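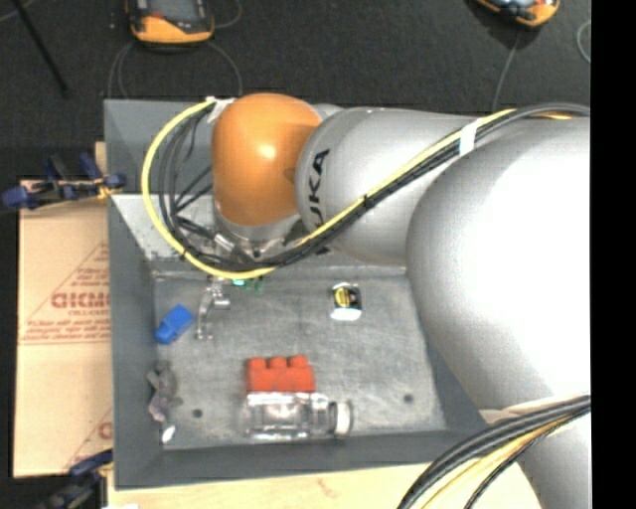

On keeping a household paper file

It has been the practice of this blog to publish, once each spring, a longer note on a matter of domestic administration. The subject this year is the household paper file: what should go into it, how it should be arranged, and when its contents may be thrown away. Several readers have written to ask whether such a file is still needed when most firms send their letters by email. The view taken here is that it is.

My own file was begun in December, after the move to Trandale. In the course of that move two documents could not be found, the boiler service record and the original lease for the garage. The letting office was patient about both. Replacing the second still took most of the winter and required letters to a managing agent, Tokgöz, which had changed its address and had not told its former tenants.

The arrangement adopted is a plain one. A single box is divided by subject, and within each subject the newest paper stands at the front. The subjects are the dwelling, the bank, insurance, health, work and pension, and vehicles. A seventh division was tried for "general" and has been withdrawn. Everything was placed in it.

Letters should be dated on receipt, in pencil, in the top right corner. Envelopes are not kept, except where the postmark may matter, as with notices that set a time limit for reply. Staples should be preferred to paper clips, which catch on neighbouring sheets and carry them off into the wrong division.

On the question of how long to keep things, readers are advised to follow the rules of their own tax office and insurer, which differ from place to place. In this household, bank statements are reviewed each December. Guarantees stay in the file for as long as the article is in the house. Papers that prove ownership, birth, marriage or qualification are never discarded and should not be in the box at all. They belong in a separate folder that can be picked up quickly.

A word on cost may be useful. The box, made by Gredudetti, is of stiff grey board with a hinged lid, and came to 1,480 with the dividers included. A steel cabinet of similar capacity was offered at 3,340 and was declined, chiefly on account of the stairs. The board has softened a little at one corner but otherwise gives no cause for complaint.

Some readers prefer to scan everything. I have used Tama, a small indexing program, for the past year and find it satisfactory for receipts, which fade. It is less suited to long contracts, where one wishes to lay two pages side by side and compare them. The scanned copies are held on a separate disk, and the disk is kept at a different address from the box.

Comments on last year's note, concerning the labelling of keys, remain open. Correspondence on the present subject may be left below and will be answered in the order received. A list of suggested headings for larger households is in preparation and will be added to this page when it is ready.

Posted Wed 2 April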